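Ono

Bimanual teleoperation, recording and replay for two-arm tabletop setups. Version 2, August 2018.

Ono started as a pile of scripts for getting three camera streams and two sets of joint angles into one file with timestamps you could trust. It has grown into the thing we use every day, and we're really happy with how it feels now! If you have a pair of arms, a table and a few cameras, you should be able to go from a fresh checkout to a replayable recording in an afternoon.

What's in the repo

ono/drivers holds the arm and camera drivers. Each one runs in its own process and writes to shared memory, so a slow camera can't stall the control loop.
ono/control is the joint controller, with gravity compensation, soft limits and the gripper force cap.
ono/record writes episodes to disk.
ono/replay plays an episode back, either on the arms or in the viewer.
skanance is the policy training code. It used to live in a separate repo and still has its own config format (sorry, we're working on merging them).
sengar is the calibration tool.
pustum is the browser viewer. Drag an episode folder onto it and scrub away!

Getting started

Clone with submodules, or the drivers won't build. Then:

make deps
make build
./ono check

The check command lists every arm and camera it can find and prints the update rate for each. The controller wants 50 Hz from both arms. If one arm reports less, look at the USB hub first. We lost a good chunk of February to a hub.

Calibration

Run ./sengar hand-eye for each wrist camera and ./sengar fixed for the fixed one. Sengar moves the arms through a set of poses by itself and solves for all the transforms together, and this is the part I'm proudest of. The old version made you do the cameras one by one and the errors piled up between them. Results go into calib/current.yaml, and the previous file is kept next to it with a timestamp.

Redo the calibration whenever a camera bracket has been touched. The viewer has an overlay mode that draws the projected gripper tips on each stream, and a bad transform jumps right out at you.

The table_tools dataset

The repo comes with a download script for table_tools, a set of 3,000 episodes recorded with Ono: pens, markers, pencils and scissors on a wooden tabletop, with shallow plastic containers. Layouts are shuffled between episodes, and the containers move too. Each episode folder contains:

joints.npy, positions and velocities for both arms plus gripper opening
fixed.mp4, wrist_left.mp4, wrist_right.mp4, head.mp4
meta.yaml, with the task string, the calibration hash and a success flag set by the operator

The head stream is there for viewing and labeling. Skanance ignores it unless you set use_head: true.

Fixed, wrist and head views, in that order:

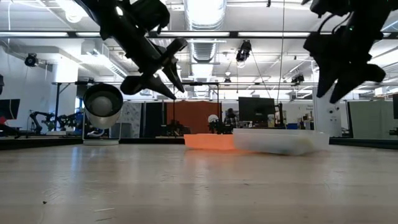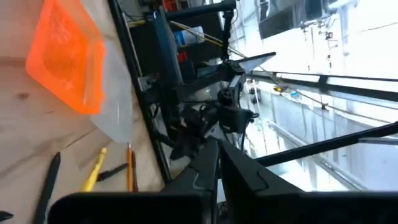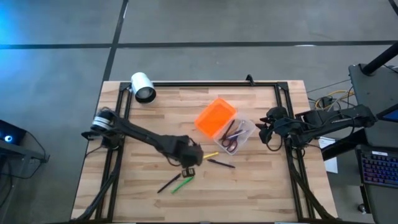

All streams are resampled to the joint clock when you load them through ono.data.Episode. If you read the mp4 files directly you get the raw frame times, so please don't assume that frame 100 in one stream lines up with frame 100 in another. Use the loader, or call align() yourself.

Exposure is locked per camera at the start of a session. Bright windows will blow out in the wrist views when the arm turns toward them, and we left those frames in. Policies trained with them have been steadier for us than policies trained on a filtered set, but there's a drop_bright option if you want to try it the other way.

Training a baseline

cd skanance
./train --config configs/table_tools.yaml

This trains a small convolutional policy on the fixed and wrist streams. Set subset: 100 for a quick run to make sure everything is hooked up before you start the big one.

Known problems

Replay on the arms starts from the recorded first pose and will move there in a straight line in joint space. Clear the table first.
Pustum stutters in some browsers when all four streams are open. Closing one helps.
The gripper opening is normalized per gripper, so values from left and right aren't directly comparable in meters.
sengar fixed sometimes needs a second run if the lighting changes partway through.

Contributing

Driver patches are very welcome, especially for arms we don't own! Please include the output of ./ono check and a short test episode. Open an issue before changing the episode format, as old recordings have to keep loading.

Code is under the MIT license. The license for table_tools is in data/LICENSE.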